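Wakow Support Forum > Phones > Wakow Tellis > Bugs

Ticket 1424: Edge swipe stops working after October update
Status: Open (was Closed, was Open)
Reported by: Usa Rungrueang
Handled by: Prapai Duangkaew

Usa Rungrueang, 9:12 am
Since the October update the edge swipe on my Tellis works until the phone has been locked once. After that the left edge is just a very smooth piece of glass. Right edge is fine. Restarting brings it back until the next lock. I have now restarted my phone more often than I have called my mother this month, and she has noticed.

Build 538. No case, no screen protector. Launcher is the stock one.

Prapai Duangkaew, 10:40 am
Thanks for the report. Please try the following:
1. Settings > Gestures > Edge swipe, off and on.
2. Clear the cache for Gesture Service.
3. Remove any screen protector.

Usa Rungrueang, 11:05 am
1. Done, no change.
2. Done. It cleared 2 MB and changed nothing.
3. See my first post. I could put one on and then remove it, if that helps.

Prapai Duangkaew, 11:31 am
Sorry, missed that. Does it happen in every app? Gallery in full screen is a good test, as it uses the left edge for the side panel.

Usa Rungrueang, 1:20 pm
Every app I have. In Gallery I can page through an album from the right edge all day, but the side panel won't come out from the left. Album attached. 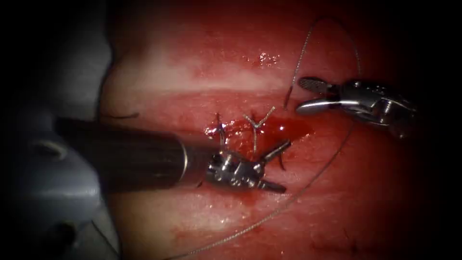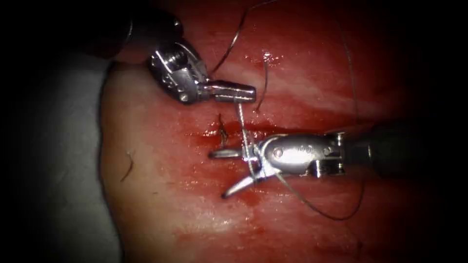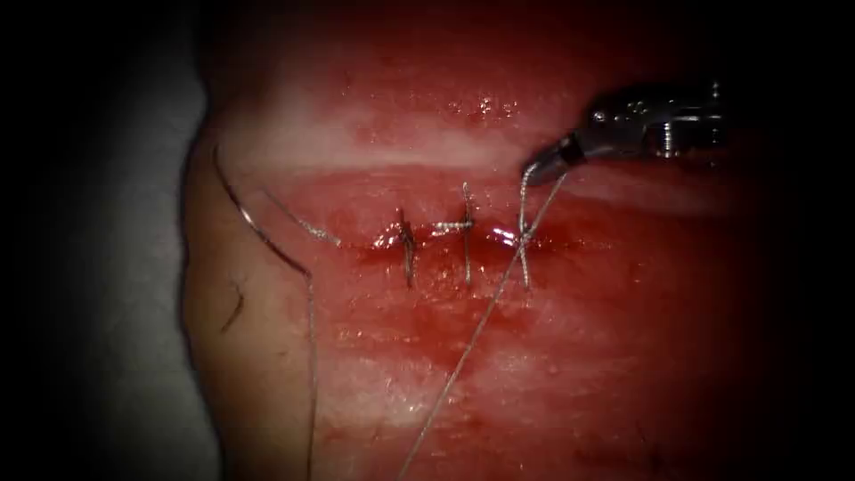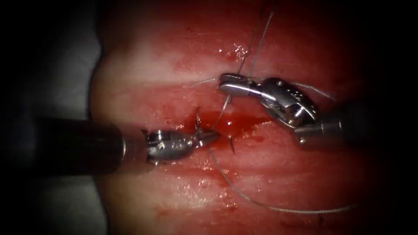 4 attachments: robotic instruments at an incision in red tissue

Prapai Duangkaew, 2:02 pm
Got them, they open fine on my Tellis, and so does the side panel. I'm on build 383 though. Updating now.

Prapai Duangkaew, 2:48 pm
On 538. Locked once. Left edge is dead. Reproduced.

Usa Rungrueang, 2:50 pm
Welcome.

Prapai Duangkaew, 3:15 pm
Workaround for now: Settings > Gestures > Edge width, move the slider to Wide, lock and unlock, then move it back to where you had it. On my phone the left edge has survived six locks since.

[Ticket closed automatically: workaround provided]

Usa Rungrueang, 4:33 pm
Reopening. The workaround holds until the phone goes on the charger. Then it's smooth glass again. I also tried the Boonyarit launcher, same result, plus a weather widget I can't get rid of.

Prapai Duangkaew, 4:51 pm
Confirmed with the charger. I've passed it to the gesture team on Forkgate with both our logs. Please don't clear Gesture Service again until they've had a look, it wipes the part of the log they want.

Usa Rungrueang, 4:55 pm
You mean the thing in step 2.

Prapai Duangkaew, 4:58 pm
Yes. Step 2 is coming off the list.

Usa Rungrueang, 5:10 pm
Fine. New log attached, taken after one lock and one charge, cache untouched. Weather widget still there.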